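Bukel Home Steam Bowl
User Guide, Section 4: Your First Herbal Steam

Welcome to the good part! You've rinsed the bowl, fitted the hood and checked the cord (Section 3), and now you get to try your first herbal steam. Steam inhalation is one of the oldest comforts there is, practiced in homes all over the world, and the Bukel makes it very easy to do at your own pace. Give yourself a quiet half hour the first time so you can get to know the controls.

Before you begin

You will need:
The Bukel base, bowl and hood
500 ml of clean, cool water
One herb sachet, or two tablespoons of dried herbs in the mesh basket
A towel for your shoulders
A glass of drinking water

CAUTION: Steam and hot water can burn. Keep children and pets well away from the unit while it is on and while it cools. Never move the bowl while there is hot water in it.

CAUTION: Talk with your doctor before using steam if you have asthma, a heart condition, very high or low blood pressure, or reduced feeling in your face or hands, or if you are pregnant. Herbal steam is for comfort and relaxation. It does not replace medical treatment.

Filling and heating

1. Set the base on a flat, steady surface at least a hand's width from the edge.
2. Pour 500 ml of water into the bowl, up to the line marked FILL. Do not go over it.
3. Place the mesh basket in the center and drop in your herbs. Chamomile and peppermint are both lovely for beginners!
4. Lower the bowl onto the base until it clicks.
5. Press POWER once. The ring light glows amber while the water heats.
6. Wait for the ring to turn white. Heating takes 7 minutes with cool tap water.

Note: Do not add essential oils to the water. They can cloud the bowl and are much too strong for this kind of session. If you love scented oils, see Section 6 for the separate oil pad.

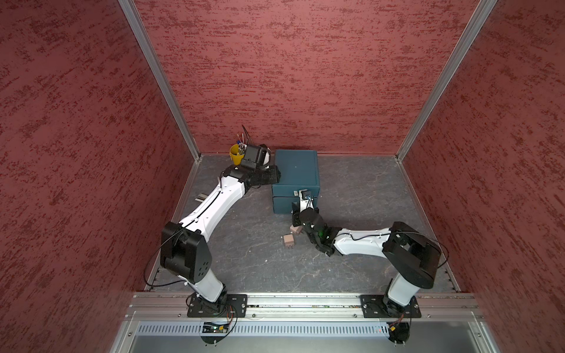
Dried herbs keep their scent for months if you treat them kindly, and it's so worth doing, because a fresh, fragrant sachet makes all the difference to a session. Light, heat and damp are what spoil them. Keep spare sachets in a closed container and put it somewhere cool, away from the bowl and its steam. A dark box with a plain flat lid, like the teal one on the gray floor, is a good shape to look for, and a paper label with the herb and the date is all the decoration it needs. Crush a pinch between your fingers before each use. If you can barely smell it, put it on the compost and open a new one. Herbs bought or dried in October should see you happily through the cold season.

Taking the steam

7. Sit down so that your face is at least 12 inches above the bowl. Drape the towel over your shoulders.
8. Swing the hood forward and close your eyes.
9. Breathe in slowly through your nose and out through your mouth. Don't force it. If the steam feels too warm, sit back or press LOW.
10. Stay for three to five minutes the first time. You can build up to ten once you know how you feel afterward.
11. Press POWER to switch off, lean back, and rest a minute before you stand up.
12. Drink your glass of water.

CAUTION: Stop right away if you feel dizzy, short of breath or too hot.

Note: The unit switches itself off after 15 minutes. The ring blinks three times when it does this, and you have to press POWER again to restart.

A word from our herbalist

Philomena Bawa blended all of the Saarinen sachets that come with your Bukel, and she suggests starting with one herb at a time. "Try plain chamomile for a week and then plain peppermint. You get to know each one like a friend, and after that mixing them is pure fun."

After each session

13. Unplug the unit and let it cool for 30 minutes.
14. Lift out the basket and empty the herbs. They are great for the garden.
15. Pour away the water and wipe the bowl with a soft cloth. Do not use scouring pads.
16. Leave the hood open until everything is dry.

Descale once a month if your water is hard (see Section 7). White specks in the bowl are only minerals and come off easily.

If the ring light stays amber

Check that the bowl has clicked into place and that the water reaches the FILL line. If the light is still amber after 15 minutes, unplug the unit and contact Kison customer care with the model number from the underside of the base.

Section text revised 2025-03-06 by Suqin Luo. Next: Section 5, Foot Soaks and Warm Compresses.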